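4.2 Midyear transfers and what they tell us

The adopted budget gets nearly all the attention, in the press and in the research literature. We were guilty of this ourselves when we started. Our first draft of the coding scheme had one column for the adopted amount and one for year-end spending, and nothing in between. Once we began reading the minutes from Vorkby, it was plain that a great deal of the interesting movement happens in that gap, and we went back and recoded everything.

A midyear transfer, as we use the term, is any action that moves money from one line to another after the budget is adopted and before the books are closed. We leave out corrections of typing errors and the automatic carryover of grant balances. We keep transfers inside a single department, which earlier work tends to drop. These turned out to be a gold mine! A road department that moves money from paving to winter overtime is making a real choice about services, even if the department total never changes by a dollar.

Across the three jurisdictions we found 310 transfers that met this definition. Kisto accounts for the largest share by number, and Obura for the largest share by dollars. The difference comes mostly from local rules. In Kisto, any transfer above a low dollar limit has to go before the elected board, so even a small shift in the parks account leaves a paper trail. Obura lets its budget officer approve changes of up to 2 percent of a department's total without a vote, and the ones that do reach the board are therefore large. Vorkby sits between the two, with a rule that was rewritten partway through our study period. We treat the years before and after that rewrite as separate cases in all of the tables that follow.
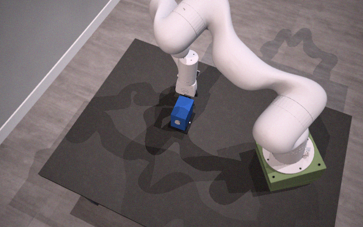 Figure 3. Rendered view of a white robot arm reaching toward a blue block on a dark tabletop.

The timing of transfers is where the data get really exciting. We expected a steady trickle through the year with a bump at the end, as departments rushed to use up what was left. The bump is there, but a second one shows up in October in both Kisto and Vorkby, well before anyone is thinking about closing the books. Reading the staff memos attached to these items, we found that most of them deal with positions that had been funded in full but not filled. By early fall the department knows it will not need the whole salary amount, and the money goes to something that came up short at adoption – vehicle repair, building heat, and contract mowing are the usual takers.

This pattern has a direct bearing on how adopted budgets should be read. If a board approves a salary line knowing that part of it will be free by fall, that line is doing two jobs. It pays staff, and it works as a small reserve that never has to be called one. We found 40 transfers in which the memo says as much, in nearly those words. We suspect the practice is more common than the memos let on, although our data cannot settle the matter.

Several earlier readers asked whether transfers simply follow revenue. In Obura they do, at least in part: the board moved more money in years when sales tax receipts fell below the forecast. In the other two places the link is weak. Kisto made nearly as many transfers in its best revenue year as in its worst. We think this is a lovely result, and it pushes against the common view of midyear changes as a sign of fiscal trouble. Some of them surely are. Many look more like ordinary housekeeping by people who know their departments well.

4.3 Reading the memos

Counting transfers was the easy part. To learn why they were made, two of us read a random draw of 100 staff memos and sorted each one by its main stated reason. We worked apart and then compared notes, settling differences by going back to the meeting minutes. Agreement was strong for vacancy savings and emergency repairs. It was much weaker for what we called "program change," a label that one coder used freely and the other hardly at all. We ended up splitting it into two groups, one for services that grew or shrank and one for services that moved between departments.

The memos vary a lot in length and care. Vorkby's often run to several pages and include past spending on both lines. Obura's can be a single sentence. Where a memo gave no reason we could use, we coded the item as unstated and left it out of the shares reported in Table 5.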